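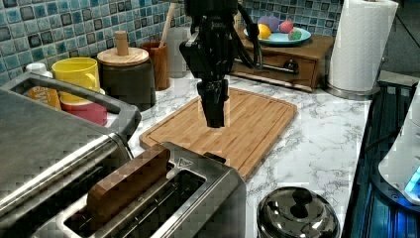
How to set up a small worktop around one good chopping board

By Tshepo Swanepoel
Updated 1st February

I love a worktop with a proper middle. Give the chopping board its own spot, push everything else out to the sides and the back, and you'll find yourself wanting to chop things! You don't need more space for this, or new cupboards, or a weekend. An hour is plenty, plus an overnight wait if your board needs oiling.

What you'll need

A bamboo chopping board, ideally with a juice groove
Washing-up liquid and a soft sponge
Two clean tea towels
Food-safe board oil (I'm working through a 472 ml bottle of Akanero, but any food-safe mineral oil will do)
An old cotton cloth
A damp cloth for the worktop and the tiles

Step 1. Clear the lot

Take everything off. Yes, the toaster too, and yes, the jar that hasn't moved since last May. Unplug anything electrical and let it cool first. Put it all on the table or the floor, tip the crumbs out of the toaster tray and wipe the surface from the back wall forwards. If your worktop is marble, or you aren't sure whether it is, keep vinegar and lemon juice well away from it. A drop of washing-up liquid in warm water does the job and won't dull the shine. Go over the tiles while you can reach them. Mosaic tiles are the worst for this, all that grout, so use an old toothbrush on the bits behind where the cooker or toaster oven stands.

Step 2. Find the middle

Put the board down before anything else. This is my favourite part. Stand where you naturally stand, drop your hands and slide the board until it sits under them. Then check you've got bare worktop on every side of it – a hand's width is enough, more is lovely. You'll want one side for things waiting to be chopped and the other for the bowl they're going into.

Straight or at an angle? Try both. I'm right-handed and I like mine turned slightly, as my elbow doesn't bump my ribs. My sister thinks it looks messy and straightens it every time she visits.

If the board slides about, lay a damp tea towel flat underneath while you're chopping and take it away afterwards. Bamboo left on a wet cloth goes black underneath.

Step 3. Big metal things to one side

Toaster and toaster oven go together on the same side, near the socket. Leave the gap your oven's manual asks for, and don't stack bags or boxes against it. I used to have the toaster on the left and the oven on the right and lost both ends of the worktop to crumbs and cables. Now there's one crumby end and I know where to wipe.

Step 4. Build the back row

Everything you reach for while cooking stands in one line against the tiles. One line only! As soon as there's a second row in front, the middle starts shrinking. Tall and heavy things first: a lidded canister, a crock for spoons, the jug. Then the clear jars, then squeezy bottles in whatever gaps are left. Anything in a packet goes at the end so it can be whisked away when it's finished. 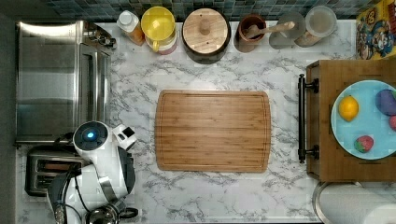
Board in the middle, jars and canister along the tiles, toaster and oven on the left.

A bit of colour helps enormously. A yellow jug next to a dark canister cheers me up on a grey morning far more than it should.

Step 5. Oil the board

Wash the board, rinse it, dry it with a towel and stand it on its edge until it's dry all the way through. Pour a small puddle of oil in the centre and rub it along the grain with the cotton cloth. Do the ends and the corners, and run a fingertip wrapped in cloth right round the juice groove, which drinks up more than you'd think. Turn it over and do the back. Leave it on its edge overnight and wipe off whatever hasn't soaked in.

New boards like this once a week for the first month. After that, do it whenever water stops beading on the surface. Don't use olive or sunflower oil, they turn sticky and start to smell. Used oily cloths should be washed out or laid flat outdoors to dry, never left in a ball.

Keeping it that way

Every evening, put back whatever has wandered into the middle. It takes me two minutes, usually while the kettle's on. Juice in the groove gets tipped into the sink straight after chopping, and the board never goes in the dishwasher.

Quick questions

Can I leave the board out all the time?
Yes, as long as it's dry underneath. Lift it once a day and wipe.

What about fruit?
A plate or a shallow bowl off to the right, up on a raised board or trolley if you have one.

My board smells of onion.
Bicarbonate of soda and a little water, rubbed in over the sink, five minutes, rinse. Oil it again once it's dry.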